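Tinness bag set, Saturday

Quick post before I lose the notes. We're collecting examples for the Sala model, bag handling only this round. Goal was 948 good runs, we're 70 short and the week is gone.

Tape grid on brown paper so start spots get spread out. Bag goes down in a new square every run, both arms go home, go again. Bad runs get kept but tagged. Dont delete them, Barkby wants the misses too.
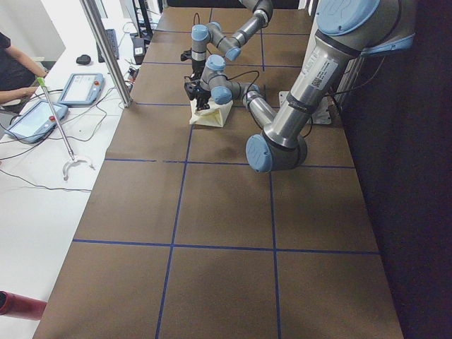

Paper bags are slower than the boxes were. They fold diffrently every time, so the first 200 runs look nothing like the last ones. Good for the model, hard on whoever is doing resets. We swap people every 3 hours now.

Labels go up to the Undbridge drive tonight. Still to do: redo the tape where it's lifting, new paper, fix the run counter (it skips when you pause). More pics once the cup set starts, probably January.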